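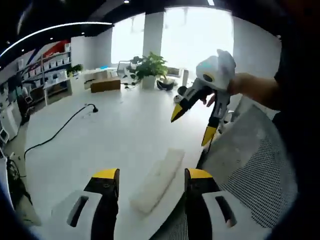
Figure 1. Two hand-held grippers over the work table, jaws open, with a long off-white block between the nearer pair.

Week 6 notes: Teaching by hand, and what it costs

Last week we covered remote control, where a person drives the arm and the arm records its own joints. Today is the cheaper route. A person holds the gripper, does the task, and a camera on the tool records it. No arm is needed until later.

The claim you will read in the Clirex and Zeltus handouts is that this gives you "robot-ready" data. Be careful with that phrase. What you get is a record of a human wrist and a human shoulder, with gripper jaws at the end. A person leans, steps sideways and turns the elbow out without thinking. A bolted-down arm can do none of those things, and some of the recorded paths will be out of its reach.

Two-handed work makes this worse. Each tool's path has to be worked out from its own video, and then the two have to agree about where they are relative to each other. A small error in each can add up to a missed grasp. Soft or plain items on a white table are a hard case, as there is little for the tracking to hold on to. Background clutter helps the tracking, and then you have to ask whether the policy has learned the task or the room.

Now the numbers from the Groen set, which we will use in the lab. It started with 3,543 recordings. After dropping those with lost tracking or unreachable poses, 1,296 were left. The write-up mentions the first figure a good deal more often than the second. The trained policy was then tried 100 times and finished the task in 37. All of those trials were on one table.

I don't say the method is useless. I use it. But hours saved in collection come back as hours spent in filtering, and I have yet to see a fair count of both.

For the lab: read the Brollow notes on calibration, sections 2 and 3. Bring one reason a recording might look fine on video and still fail on an arm. "Bad lighting" was used up last year.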